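4.2 Gripper comparison on kitchen items

The second set of trials compared two grippers on the same arm, with the same controller and the same wrist camera. The first is the Modley, a parallel-jaw gripper with flat rubber pads and a maximum opening of 85 mm. The second is the Caruso, which has two underactuated fingers that close around an object once the inner link makes contact. Both were mounted on the Flernska arm through the same adapter plate, so that swapping one for the other took only a few minutes and did not change the camera calibration. The tool center point was measured again after every swap.

We chose kitchen items for this set because they vary in width, weight and surface finish, and because many of them stand close to something else. A gripper that does well on a bare table may do poorly when one finger has to fit between a canister and the side of a box. The earlier trials in Section 4.1 used single objects on a flat board and did not test this.

Each trial began with the arm in its home position. The operator gave the target object by name, and the controller picked a grasp from the depth image, moved to a point above the object, came down and closed. A trial was scored as a success if the object was lifted clear of the surface, held for five seconds and set down without tipping. If the controller found no grasp that it judged to be free of collision, the trial was scored as a refusal and kept apart from the failures. We ran 34 trials per object for each gripper. Abilio Robles and Erlinda Bautista took turns as operator, and neither of them scored their own trials.

Figure 3. Work area for the gripper comparison, with canisters and a bamboo organizer on and around a light wooden tabletop and a marble countertop.
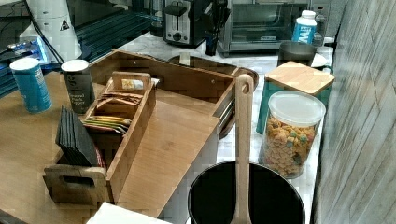

The main difference between the grippers was in how they approached round containers. The Modley needs the center of the container to lie close to the midline between the pads. When the depth image placed the center too far to one side, one pad touched first and pushed the container before the other pad arrived. On light containers this usually did no harm, as the push also centered them. On full ones it sometimes led to a tilted grasp, and the container then turned in the pads during the lift. The Caruso was more forgiving of the same error, but its fingers are wider at the knuckle and need more free space on both sides. It accounted for most of the refusals in the set, nearly all of them on objects standing next to a wall or the side of a box.

Thin and flexible objects gave the opposite result. Paper packets standing in a divided box could be taken from the top by the flat pads of the Modley, provided that the packets were not pressed too tightly together. The Caruso tended to curl its fingertips inward as it closed and either missed the packet or took several at once. We tried a stiffer return spring in the Caruso, suggested by Unai Carrasco. It reduced the curl but also reduced the force at the inner link, and the grasps on heavier objects became worse. The results reported here are for the original spring.

Long handles were a separate problem. The depth camera often lost the upper part of an upright handle against a busy background, and the controller then aimed too low. This affected both grippers in the same way and should be read as a limit of the camera and not of the hands. Raising the camera by a few centimeters on the wrist bracket helped, but the bracket then touched the forearm in some poses — a problem we did not solve for this set.

Closing force was set once per gripper and was not tuned for each object. A lower force would have helped the Modley on soft packets, and a higher one might have prevented some of the turning on full containers. We left it fixed so that the comparison would reflect the hands themselves. The controller logs, including the refused grasps, were saved for every trial and are used again in Section 4.3, where the grasp planner is given a separate finger model for each gripper.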